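Relocation of a Neighborhood Bicycle Shop: Effects on Service, Stock, and Customer Travel
Student Project Report, Retail and Small Business Management
Submitted in May

1. Background

Trido Cycles is an independent bicycle retailer in the town of Cimley. The shop sells new bicycles, parts, and clothing, and operates a repair department. It recently left its original premises on Lindus Street for a larger unit in the Nikzad Building, a former furniture showroom near the rail station. The new unit has a sales floor of about 2,000 square feet. The former shop had less than half that area, and its repair stands shared a room with the checkout counter.

The purpose of this project was to examine how the move affected the daily operation of the business and whether existing customers continued to use it. The owners granted access to repair records and permitted a short survey to be conducted at the counter.

2. Method

The project relied on two sources. The first was the repair log, which recorded 1,247 jobs over the period studied. Each job was sorted by type of work, date received, and date returned. The second was a survey offered to customers collecting a repaired bicycle. The survey asked how the customer had traveled to the shop, whether the customer had used the Lindus Street location, and how the two locations compared.

Entries in the log that lacked a return date were left out of the turnaround calculations but were kept in the totals by type of work. Survey forms were completed on paper and entered into a spreadsheet at the end of each week. 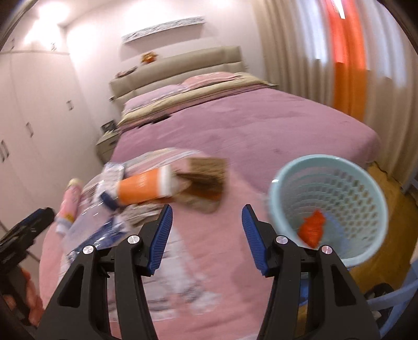 A difficulty arose with the older log entries, which had been kept by hand before the shop adopted its present software. Brake and gear adjustments were often written as a single job under the old system and as separate jobs under the new one. For this report, such pairs were combined wherever they concerned the same bicycle and the same visit.

3. Findings

The repair department now has 5 work stands, compared with 2 at Lindus Street. Routine work such as flat repair and brake adjustment was generally returned sooner after the move. Wheel building showed little change, as it depends on a single mechanic and on parts ordered from outside suppliers.

Former Lindus Street customers gave mixed answers. Many approved of the wider aisles and the indoor bicycle parking. Others found the new location harder to reach by bicycle, citing the left turn across traffic at the station entrance. Several asked for a curb ramp on the side street.

Stock was also affected. The shop added children's bicycles and cargo models, neither of which could be displayed previously. Clothing was moved to the rear wall and, according to staff, is overlooked by customers who come only for repairs.

4. Limitations

The survey reached only customers of the repair department. Persons who stopped using the shop after the move could not be contacted, and their views are absent from the results. The period studied also included the start of the spring riding season, when demand for repairs normally rises.

5. Recommendations

The shop should post directions to the side entrance on its website and on repair tickets. It should request a curb ramp from the town. A small display of gloves and rain jackets should be placed beside the repair counter through the fall, and sales should be compared with those from the rear wall over the same months.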